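1/ Thread on thread-locking compound, and why the small screws in my workshop no longer fall out. I repair sewing machines and the odd label printer. Most of what comes in has a fastener problem hiding under the stated problem.

2/ The fault tickets say "noisy" or "skips stitches" or "smells." The cause, more often than I would like, is an M3 screw that backed out a turn and a half and let a bracket move. Vibration does that. A screw holds by stretch. Lose the stretch and the friction goes with it.

3/ First distinction: a joint can lose clamp load without the screw turning at all. Paint under the head creeps. Plastic creeps more. A soft washer beds in. You come back next month and the screw is in the same rotational position with no tension left in it.

4/ Thread-locker does nothing for that. It fills the gap between male and female threads and resists rotation. If the problem was bedding-in, you now have a loose joint with a well-glued screw in it. I have made several of these.

5/ For bedding-in: take the paint off under the head, use a hard flat washer, torque it, run the machine for 60 minutes, back it off, torque it again. Then decide whether you need a locker.

6/ Split lock washers. I stopped fitting them. Once flat, they act like a plain washer with a gap in it. If the manual calls for one on a machine under warranty, fit it. Otherwise I leave them in the drawer.

7/ Nylon-insert nuts are fine if you have access to both sides and you treat them as a consumable. I reuse them zero times. Others reuse them until they spin on by hand, and then bring me the machine.

8/ Grades. The colors vary by maker, so read the bottle and ignore the color. What matters is breakaway strength and the thread size it was designed for. Low strength for M4 and under. Medium for most things above that. High strength only where you are willing to use heat to get it apart.

9/ On M2 and M2.5, even low strength can exceed what the drive recess will take on removal. The head cams out before the adhesive lets go. For those I put a dot on the last two threads and keep the rest bare.

10/ Surface prep is most of it. The usual anaerobic lockers cure in contact with metal in the absence of air. Oil gets in the way. New screws are oily. Screws out of a sewing machine are very oily. Isopropyl on both threads, wait for it to flash off, then apply.

11/ Blind holes: put the drop in the hole, down at the bottom. If you put it on the screw, the trapped air pushes it back out as you drive the screw in, and you will find it later on a bearing.

12/ Stainless and anything plated cures slowly. There are primers for this. I used to skip the primer and wait longer. At 19 degrees in my shop, "longer" ran past the end of the working day and I was handing back machines that had not set.

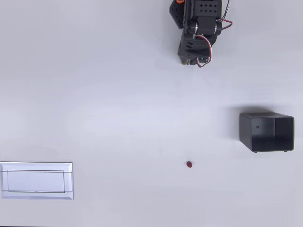

Brackets, housings, small black parts.

13/ Plastics. Several people have asked. Anaerobic locker can stress-crack polycarbonate and ABS, and it will not cure properly between plastic and plastic anyway. You find out a week later when the boss splits lengthwise. Keep it away from clear covers and printed housings unless the data sheet says your plastic is on the safe list.

14/ For screws into plastic I use thread-forming screws where the part allows it, and a brass insert where it will be opened more than 4 times. The insert gives you metal threads. It does not give you permission to flood the hole. Locker wicks.

15/ The test pieces, for those who wanted numbers. Steel plate, M4 screws, cleaned, one drop each, clamped to the table of an old Stunside bench shaker and run at 900 cycles a minute. The untreated screws walked out within the hour. The cleaned and locked screws did not move. The locked screws I had left oily were a mixed bag, and I would not publish a figure for them.

16/ This was one bench and one batch of screws. A transverse vibration test done properly measures the clamp load as it decays. Mine measured whether a paint mark had moved. It answers a narrower question.

17/ Paint marks, then. A stripe across the head and onto the part. It locks nothing. It tells you in two seconds whether the screw has turned since you last touched it. Cheapest inspection tool I own. I mark everything that leaves the shop.

18/ Removal. Low and medium strength come out with hand tools. For high strength, use a soldering iron on the screw head, with a clean wide tip, until the tool turns without a fight. Undo it while it is hot. Do not use a torch near a motor or anything with grease in it.

19/ Chase the threads before reassembly. Cured residue is a hard powder and it will throw off your torque reading. A brass brush does the screw. For the hole I use an old tap held in the fingers – no handle, no force.

20/ Storage. The bottle is half full on purpose. The product needs the air to stay liquid. Do not decant it into something smaller and do not touch the nozzle to the metal part, as traces of metal will start it curing in the tip.

21/ Next thread will be on the Donthorpe feed mechanism and its one left-handed screw, which accounts for a surprising share of the stripped heads I see. Please stop turning it the usual way.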